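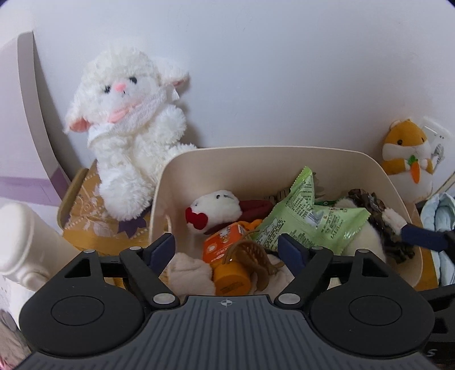 Home Organization for Beginners
Handout for Session 4: The Mixed Bin
Instructor: Auður Skov
March 2022

Welcome back! Last time we did drawers, and judging by the messages I got, a lot of you went a little wild with the drawers. Wonderful. Tonight we move on to my favorite thing in the whole course, the mixed bin.

What we mean by a mixed bin

Any open container that holds belongings of different kinds with no single reason for being together. Soft toys with fabric, fabric with odds and ends, a hair bow, a birthday card, one sock. Nearly every household has one against a wall somewhere, and things tend to gather next to it too. When we talk about "the bin" in this course, we mean the bin AND its neighbors: whatever is sitting beside it, leaning behind it or piled on the nearest box.

Why I love them so much: a mixed bin is a record of how a family really moves through a room. Read it before you tip it out!

Step 1. Look first

Give yourself five minutes with your hands in your lap. Write down what you can name from where you're sitting, and put a question mark by the rest. A strip of dark red cloth might be a scarf, a doll's blanket or half a costume, and you won't know until you lift it. Question marks are good. They tell you where the sorting will be slow.

Step 2. Clear the neighbors

Start outside the bin. A big plush lamb takes up more floor than you would think, and while it's slumped over the corner you can't get at anything on that side. Move large soft toys to the bed or sofa. Next, the boxes. Decorated boxes (flowers, leaves, that sort of thing) get used as seats and shelves for other objects, so check inside as well as on top. Anything tall that leans on the wall should be laid flat before you start pulling things out.

Step 3. Empty by layer

Top layer out onto a sheet, then the middle, then the bottom. Keep the layers apart for now. Kumiko Fujimoto, who took this course last year and now helps me on Mondays, tried it with her daughters' bin and found that the top layer was all things they'd used that week, and the bottom was all things from the old apartment. She kept the top layer exactly as it was. Brilliant!

Step 4. Sort by how it's cared for

This is the part where people expect me to say "sort by type." For a mixed bin I prefer sorting by care:

Washable soft things: plush toys, fabric, doll clothes
Soft things to wipe or spot clean: plush with glued parts, stiff bows, long curly fur that mats
Hard plastic: warm water and dish soap
Paper and card
Unknown

Look for the little sewn-in tag on each plush toy and follow it. Take off ribbons and collars first if they untie. Long fur should be air dried and then brushed with your fingers, from the ends inward. Please, no hot dryer. I lost a very nice rabbit that way.

Step 5. Refill to the hand line

The hand line is our own term: the height where your flat hand, laid across the contents, still sits below the rim. Stop there. Plush squashes down and springs back up, so press it gently before you measure. Big toys that would fill the bin by themselves live outside it, and that's fine. Give them a spot of their own.

Vocabulary for tonight

Neighbor: an item kept beside the bin
Drifter: an item that belongs in another room
Anchor: the one item the owner always looks for first (ask them!)
Hand line: see Step 5

Homework

Do one mixed bin at home, all five steps. Bring your list from Step 1 with the question marks still on it, and next to each one write what the thing was. If there are children in the house, let them pick the anchor before you start.

Reading: the chapter on open storage in the Plallow course binder, page 218 to the end of the section. The drawing of the two bins side by side is worth a long look.

We're in Room 27 again next time, and the April sessions will be on closets, so start saving your hangers.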